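# Zero keeps shifting left after remounting scope

Posted in: Rifles & Optics

**tamarack_34**

I have a bolt-action .308 with a Sovon 2-8x scope in Bruteck steel rings on a two-piece base. I took the scope off in June to have the stock bedded, put it back on, and rezeroed at 100 yards. Two range trips later it was printing 6 inches left. I corrected it and shot a decent group. On the next trip it was left again, by a smaller amount.

Same ammunition every time, factory 165 grain. The rings look tight. I did not use a torque wrench when I remounted it, just the short end of an Allen key. The barrel is free-floated and I can pass a dollar bill all the way to the recoil lug.

Is this the scope going bad, or the mount? I would like to know before I pay to ship the scope anywhere. Deer season is a long way off, so I have time to do this properly. 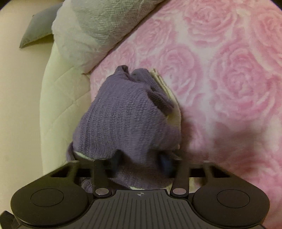 **Ea Arnardóttir**
*Moderator, Rifles & Optics*

Check the mount before the scope. A failing erector spring usually gives you erratic impacts in more than one direction. A steady walk to one side suggests something is creeping under recoil, and you have already told us the screws were not torqued.

Take everything down to the receiver:

1. Remove the scope, rings and bases. Degrease the screws and the threaded holes in the receiver.
2. Check the length of the front base screws. On many long guns the front hole is shallower than the rear ones, and a screw that bottoms out will feel tight while the base is still loose. Run each screw in without the base and count turns, then compare with the base on.
3. Reinstall the bases with a small drop of removable threadlocker. Torque to the base maker's figure.
4. Set the lower ring halves and push them forward against the slot before tightening. If they sit against the rear of the slot, recoil will move them until they hit the front.
5. Lay the scope in the lower halves. It should rest flat with no rocking. If it rocks, the rings are out of line and need lapping or replacing.
6. Tighten the caps in a cross pattern, keeping the gap even on both sides. Leave these screws dry unless the ring maker says otherwise.

Then put a thin line of paint pen across each joint: base to receiver, ring to base, tube to ring. Shoot 8 rounds, let the barrel cool between pairs, and look at the lines. If one has broken, you have found the joint. If none has broken and the group has still moved, swap on a scope you trust and repeat.

Also recheck the action screws. The stock was just bedded, and an action that shifts in the stock will look a lot like a bad mount on paper.

**skov_hollow**

Agree with the above. I had the same thing with a two-piece base and it was the front screw, too long. Ground it down a little and it has held since. I went to a Stillotach one-piece rail on my other rifle and would do that again.

**bucktail**

Could be the scope. Mine went bad and I just bought a new one.

**tamarack_34**

Pulled it apart last night. The front base screw was bottoming out, and the base moved when I pushed on it with my thumb. I have shorter screws on order. Action screws were fine. Will do the paint lines when it goes back together.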